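Pallum Open Desk Box, Two Months In

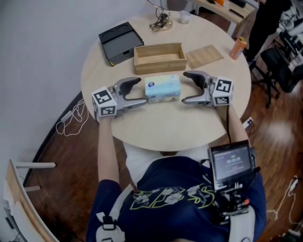 Is an open wooden box worth having on a table that already has a desk tray?
It depends on what gets left out. A tray handles pens, clips and keys. A box takes the bulkier items that a tray can't hold, such as tissues, a charger or a folded cloth, and it takes them without any sorting.

I bought the Pallum box in December from the Nendton store, along with a flat square board from the same shelf. I had been using a dark gray tray organizer for a long time and had no complaints about it, but it only has two shallow compartments on top and anything larger ended up next to it. My table is round, which makes the problem worse. There are no corners to push things into, so whatever is on it drifts toward the middle.

Size and shape
The box is a plain rectangle, open at the top, with light tan walls. There is no lid and there are no dividers. A pack of tissues fits flat on the bottom with room beside it for a phone charger. Paperback books go in on their long edge. A full-size notebook does not fit flat and has to lean, and it then blocks everything under it. I keep notebooks on the board instead.

On a round table the straight sides do waste some space. I tried it near the edge first and kept knocking it with my elbow. Set back toward the far side it is out of the way and I can still reach in while sitting down.

Finish
The color is close to the tabletop, a little warmer in daylight. Mine arrived with one rough spot along the inside rim – two minutes with fine sandpaper fixed it. The outside was clean. The bottom has no felt or feet, so I added four stick-on pads to stop it from sliding. I think pads should have been in the package at this price.

The board
I wasn't going to keep the board. It is a flat square with a faint grain, sold as a stand for a plant or a teapot, and I had neither. It has been useful as a place to put drinks. Cold cans used to leave rings on the table and now they leave them on the board, where I care less. Wipe it soon after. A ring left overnight took some scrubbing.

Compared with the Ivanov
Before this I had the Ivanov box for 9 weeks and returned it. It is deeper and comes with a divider, but the divider only goes in one position and the depth meant small things sank to the bottom. The Pallum is shallow enough to see into. If you want to store things out of sight, the Ivanov is the better choice.

Cleaning
Dust collects in the inside corners. A dry brush gets it out, and a vacuum hose does it faster. The instructions say not to soak it and I haven't.

What I'd change
Pads in the package, a smoother rim, and a version about a third wider. Brarnport makes a wider one in a darker wood, though I haven't used it and can't say how it holds up.

I'm keeping the box and the tray both. The tray stays to the left of the box, with pens in it.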